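CLUMWOOD AND DISTRICT FOOTBALL LEAGUE
Minutes of the Fixtures and Competitions Meeting, March
Held in the upstairs room, Fluston ground. Meeting opened 7:10 p.m.

Present: league chair, fixtures secretary, registrations secretary, referees' officer, and one delegate each from Fluston, Stanier Athletic, Troncoso Rovers and Clumwood Town.
Apologies: disciplinary secretary.

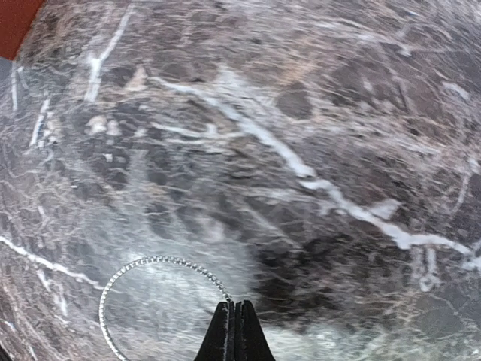
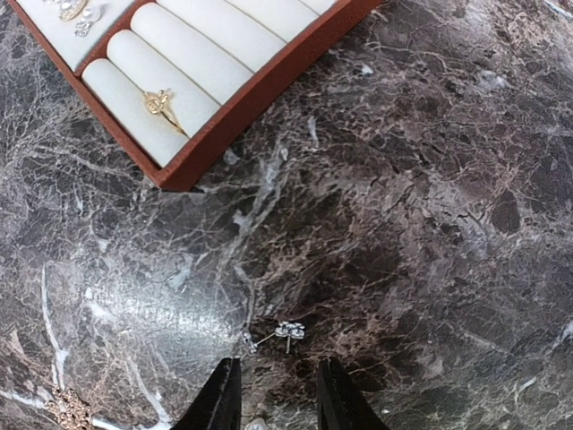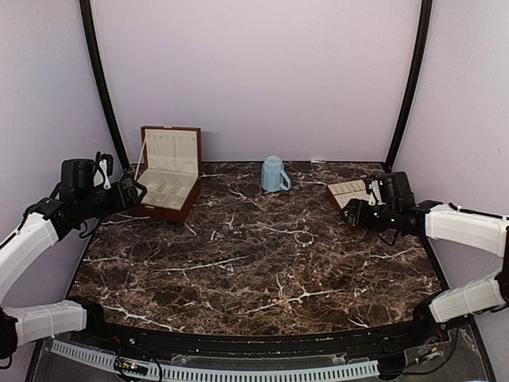 1. Minutes of the previous meeting
Accepted with one correction. Item 6 should read "Stanier Athletic Reserves," not "Stanier Athletic." Signed by the chair.

2. Matters arising
2.1 The goal nets at the Troncoso lower field have been replaced. The referees' officer confirmed the field is again fit for league matches.
2.2 The registrations secretary has received the overdue transfer form from Clumwood Town. The player is eligible from the date of receipt. The two matches played before that date stand, as the player was an unused substitute in both.

3. Postponed matches
3.1 The fixtures secretary reported that the Premier Division backlog is confined to the lower half of the table, apart from Stanier Athletic v. Fluston, which was called off after a pitch inspection at noon.
3.2 Fluston asked for the match to be played midweek. Stanier Athletic has no floodlights and the kickoff would have to be 6 p.m. at the latest. The Stanier delegate stated that several first-team players could not arrive by that time.
3.3 The Fluston delegate offered to host, with Stanier named as the home club for gate and program purposes. Rule 14 permits a reversed venue where both clubs agree in writing. Stanier to reply to the fixtures secretary before the next round is published.
3.4 If no agreement is reached, the match goes to the reserve weekend at the end of the season. The Fluston delegate asked that his objection be recorded — his club would then play its last three matches in eight days.

4. League Cup semifinals
4.1 Draw confirmed: Clumwood Town v. Troncoso Rovers; Fluston v. Stanier Athletic Reserves.
4.2 Ties are single matches. If level after 90 minutes, the tie goes directly to penalty kicks. The Troncoso delegate proposed that extra time be restored for the semifinals. Seconded by Fluston. Motion lost on the chair's casting vote.
4.3 Neutral referees will be appointed to both ties. Assistant referees will be appointed if numbers allow; otherwise each club supplies one.
4.4 Cup-tied players: the registrations secretary will send each semifinalist a list. Clubs remain responsible for their own team sheets.

5. League Cup final
5.1 The Clumwood main ground is available and was inspected by the referees' officer. Stated capacity is 1,070. The covered stand holds 54 seats, to be shared equally between the finalists after league guests are placed.
5.2 Kickoff 2 p.m. Gates open 60 minutes before kickoff.
5.3 Team sheets are due with the referee 30 minutes before kickoff. The league will supply the match balls. If colors clash, the club drawn second will change.
5.4 The Clumwood delegate asked whether warm-ups could be held on the main pitch. Agreed, penalty areas excluded.

6. Final table and tiebreakers
6.1 The chair noted that the top two are level on points and that several clubs had asked which tiebreaker applies. The order is goal difference, goals scored, then results between the clubs concerned. A playoff is used only if all three are equal.
6.2 The league website still shows last season's order — head-to-head first. The fixtures secretary will correct the page.

7. Referees
Match report cards are arriving late from three clubs. The existing fine will be applied from the next round without further notice.

8. Any other business
8.1 Troncoso Rovers gave notice of a proposal to raise the number of named substitutes from five to seven. Deferred to the annual meeting.
8.2 Clubs changing their home ground for next season must notify the league by the end of May.

Meeting closed 8:45 p.m. Next meeting in April, same room, 7 p.m.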